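Tableware and Table Check, Bautista dining room
Checked by Lorna Soriano, 3/2/26

I do this check slowly, with a cup of tea nearby, and I'd encourage whoever takes the next one to do the same. You find much more when you aren't racing to get the tables set!
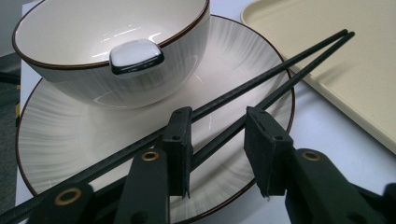 BOWLS AND PLATES

Rims: OK. Run a fingertip all the way along the dark line on each bowl, then do it again on the plate. The dark edge is pretty (I picked it, so I would say so), but a tiny chip can hide in it very nicely, and your finger will usually find it before your eye does.

Glaze: OK, with a comment. The gray brushed streaks on the plates are part of the pattern, so please don't write them up as scratches. Mylene did that in February, bless her, and we had a whole stack set aside for no reason. A real crack will catch your fingernail. Tip the plate under the light, and look along the surface as well as straight down.

Small white ceramic pieces: OK. Look at the dark borders and at every corner. They go back in the drawer after washing, never inside the bowls, where they knock against the glaze.

Bowl on plate: OK. It should sit flat and not rock when you press the rim lightly. If it rocks, try it on another plate before you blame the bowl.

TRAYS

Raised edge: OK. No rough places. Feel the corners underneath too.

Surface: NEEDS ATTENTION. There are faint smudges and specks near the middle of the cream tray. Wash with warm water and a soft cloth, dry it, and look again. If the marks stay, put it on the Kuvau reorder list -- but please wash it twice before giving up on it.

CHOPSTICKS

Tips: check for splinters and peeling, especially on the black ones, where wear is hard to see. Set both of a pair side by side, and if one is bad, retire the two together.

Placement: NEEDS ATTENTION. A tip that sticks out past the saucer gets caught by sleeves, and down goes the bowl. Turn it in toward the middle of the setting.
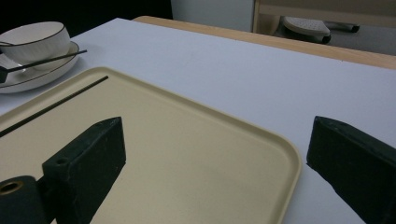
Wilfredo Maglaya: I'd add the saucers to the rim check, Lorna. They get stacked more than anything else we own, and the last chip I found was on one of those.

Lorna Soriano: Good thought, Wilfredo, I'll put it right under the bowls.

Genalyn Magbanua: Is it all right to use the Purer spray on the trays, or only water?

Lorna Soriano: Only water and a little dish soap for now, please.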